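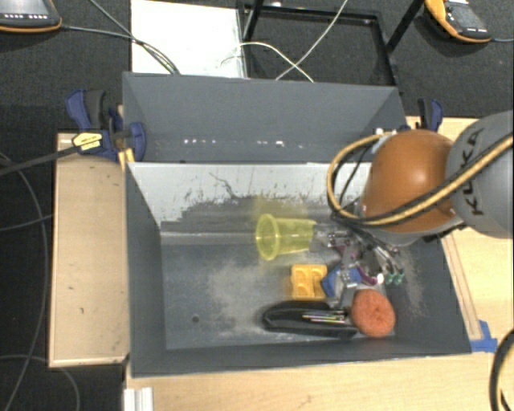
A gray rectangular bin among pale wooden surfaces

Storage bin

A storage bin is an open or lidded container used to keep loose goods together in one place. The word is a very old one in English, and for much of its life it meant a place for grain, flour or bread, so that a farmhouse might have had a bin in the kitchen and a much larger one out in the barn. People in many countries still use it in that homely sense, although these days it covers nearly anything with four sides and a bottom, from the little drawer of screws on a workbench to the great boxes that apples ride in at harvest time.

History

Early bins were built where they stood, usually of boards, and were seldom moved once they had been filled. The market town of Britport kept a row of 16 corn bins under its old hall, each rented to a different family, and the rent book (a lovely thing, with notes in the margins about mice and bad weather) still survives in the town museum. In nearby Horcombe the bins were smaller and had rope handles, and farmers carried them to the July fair two to a cart.

The historian Magdolna Virág has written warmly about the bins of the Pálfi mill, where 140 of them were lined up by the owner's mark and not by size, a habit that must have made for a good deal of walking back and forth.

Shapes and use

Rectangular bins are favored wherever space is short, as they sit snugly side by side. Round ones are easier to sweep clean and have kept their place in bakeries and stables. Many modern bins taper toward the bottom so that they can be nested when empty, and some have a rim strong enough to stack on.

The seed library at Brestness, which looks after 3,000 packets of beans, peas and flowers, keeps them in shallow bins sorted by planting month, with a card at the front of each.

See also

Basket
Bread box
Crate
Granary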